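FOR IMMEDIATE RELEASE

Korkville winter warmth scheme opens its doors in June

I'm Settimio Parisi, and I'm very happy to say that Drelotance, the little home insulation outfit I started in my mum's box room, is taking on its biggest job yet! From June we'll be draughtproofing 600 homes in Korkville, street by street, beginning with the terraces behind Guerra Road (where I grew up, so I know exactly how the wind gets in).

Yes, June. People laugh when I say it, but if you ring round in November every fitter in town is booked solid and you spend Christmas in a coat. Summer is when the work gets done properly, with the windows open and the kettle on.

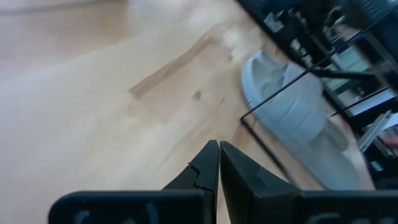 Floors are where I'd start in nearly every house. Everyone worries about the loft, and fair enough, but in these old terraces there's often a big cold gap under the ground floor and the air comes straight up between the boards. I love a pale wooden floor, knots and all, and I'd never tell you to cover one up. But if you can't cross it in January without a padded slipper like the light grey one on those boards, give us a ring and we'll have a look.

Most homes take one visit of a morning or so. We seal round the skirting, fill the gaps with Jonus strip (it comes in 10 shades, so it won't spoil your boards) and check the doors and letterbox while we're there. The price is £40 a room, and over 1000 metres of strip is already stacked in our unit, so there's no waiting for stock.

Bookings are open now at the Drelotance shop in Korkville, from 9am. Bring a rough sketch of your rooms if you can, biscuit-packet drawings welcome!

Press contact: Settimio Parisi, Drelotance, Korkville

ENDS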